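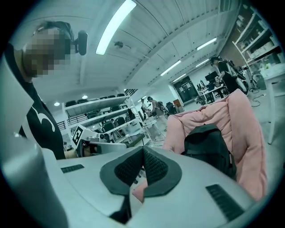
The V pad from up close, with the shop behind it.

Workshop diary > Grippers > Pad upkeep

2023-11-30
by Pierina Fiore

Pad day! I'd been putting it off since the grip started slipping on the smooth stuff, and this morning Radomír left a bag of new pads on my keyboard, so I took the hint. The gripper had 342 hours on the log, way more than I'd have guessed.

The V-shaped pad is the fussy bit. It's soft, with that meshy texture on the inside of the notch, and dust packs into the mesh until it's about as grippy as a dinner plate. I went over the old one with a dry toothbrush first, hoping to get away with it (nope, one side had gone shiny), then peeled it off and spent 30 minutes picking glue out of the seat with a plastic scraper. Alfie says use a blade. Alfie has also gouged two housings!

Vacuumed both black grilles while I was down there. The slanted one on the right always gets the worst of the fluff, and the short one on the left was fine.

Then the new pad, pressed in from the point of the V outward, and a clamp on it while I had lunch. Teodoro ran the pick test with me afterward: seven tries on the little Stikard tin, six good ones, and the miss was me nudging the tray. Good enough for today.

Still to do: order more pads from Dewulf, find out who has the small hex key, and write the hours down on the new sheet before I forget. The old sheet goes back to June and there's coffee all over it.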